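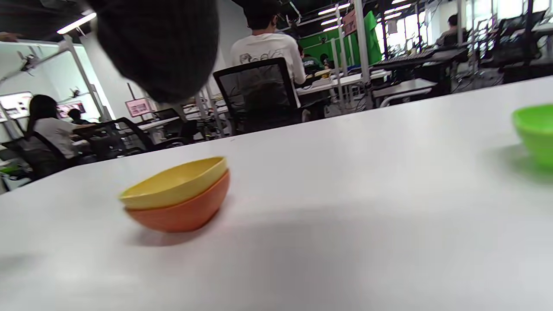 Do the bowls have to be stacked in a particular order?

Any order works, because the three bowls in the set are the same size and differ only in color. Pick an order anyway and stay with it. The rest of this section assumes orange at the bottom, yellow in the middle and green on top.

Section 4. Setting Up and Stacking the Bowls

This section covers the Plutard nesting bowls, set 2,538 (yellow, orange, green). If you have set 2,761, the one with lids, read this section first and then Section 5, where things get worse.

4.1 Before you start

You need a table. The drawings in the first edition of this guide showed a kitchen counter with a fruit arrangement on it, and we had letters from people who went out and bought fruit. A plain table will do. Clear off anything you would be sorry to see on the floor, and leave enough room to put all three bowls down side by side without any of them touching.

Peel the sticker from the bottom of each bowl. It comes off in one piece if you warm it with your hand for a minute. If you are the sort of person who starts at a corner with a fingernail, it will come off in 17 pieces, and you will want dish soap.

Wash the bowls before their first use. Top rack if you have a dishwasher.

NOTE: The bowls are not for the oven. We say this on the box, on the sticker you just removed, and on the care card. Ferenc Balogh in our returns department keeps a shelf of the results.

4.2 Laying out

1. Set the three bowls on the table, open side up.

2. Put the orange bowl nearest the middle. It is the base and everything else comes to it.

3. Put the yellow bowl to the left and the green bowl to the right. Left-handed users may swap these. Right-handed users may also swap these, but should do it before step 4.

4. Check that each bowl sits flat. A bowl that rocks usually has a scrap of sticker left underneath. See 4.1, and the remark about fingernails.

4.3 Stacking

1. Pick up the yellow bowl by the rim, thumb inside and fingers outside. Hold it over the orange bowl and lower it until it rests inside. Let go.

2. Look at the two rims. If the yellow one is higher on one side, turn the bowl a little until it settles. Pushing down on the high side also works, in the sense that the bowl will move.

3. Pick up the green bowl the same way. If you want to inspect the underside for sticker residue, do it now, while it is in the air.
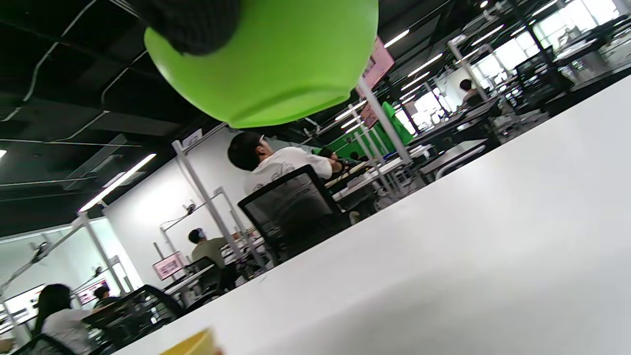
4. Lower the green bowl into the yellow one. Turn it until the rims line up.

5. Press once, lightly, with a flat palm. The stack is done.

CAUTION: Do not stack bowls wet. Water between two bowls makes a seal, and the seal is better than anything we have managed to make on purpose. If yours are stuck, stand the bottom bowl in warm water, put a little cold water in the top one, wait, and twist. Do not pry with a knife. Levente Magyar pried with a knife, and he wrote the first edition.

4.4 Unstacking

1. Hold the bottom bowl against the table with one hand.

2. Lift the top bowl straight up with the other. Set it down well clear of the stack.

3. Repeat for the middle bowl.

People tend to lift the whole stack and shake it. This does separate the bowls. 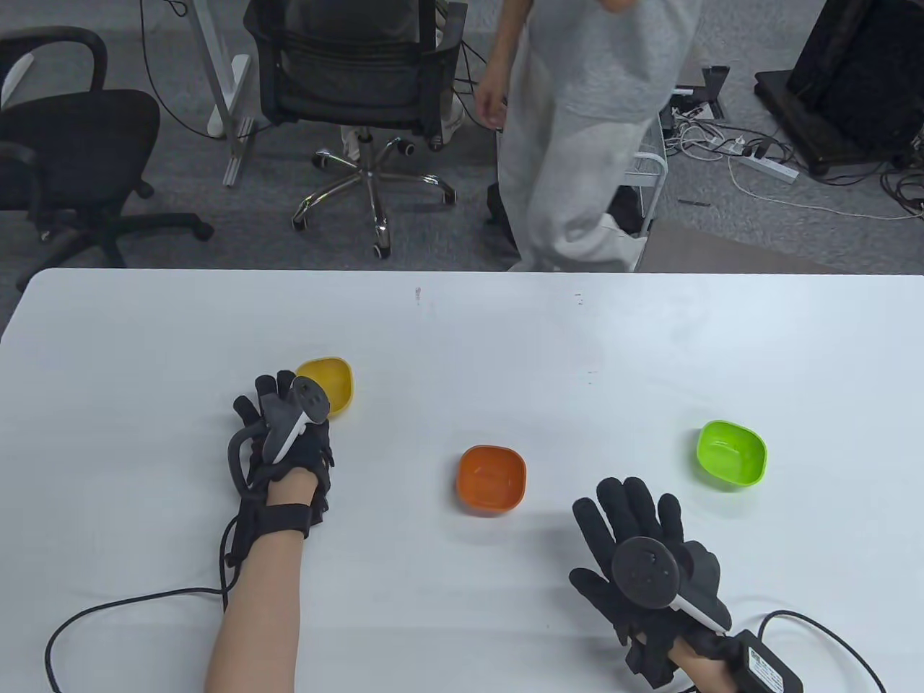 Storage is where most households go wrong, and the usual mistake is to give each bowl its own spot in the cupboard. Three bowls stored singly take up most of a shelf and collect things: rubber bands, a birthday candle, the key to something. Store them as one stack, on a low shelf, with nothing on top. When they are out on the table and you want them away again, don't chase them in the order you last used them. With the orange one in the middle, yellow off to the left and green over on the right, you already have the layout from 4.2, so leave orange where it is and bring the other two in. The rounded square rims help here too, as the corners show you at a glance whether a bowl has gone in crooked.

4.5 If a bowl goes missing

Check the refrigerator, under foil. Then check the car. Single replacement bowls can be ordered by color from the Brulerport warehouse. Yellow is out of stock until March.

Two bowls may be stacked using steps 1 and 2 of 4.3. One bowl needs no stacking.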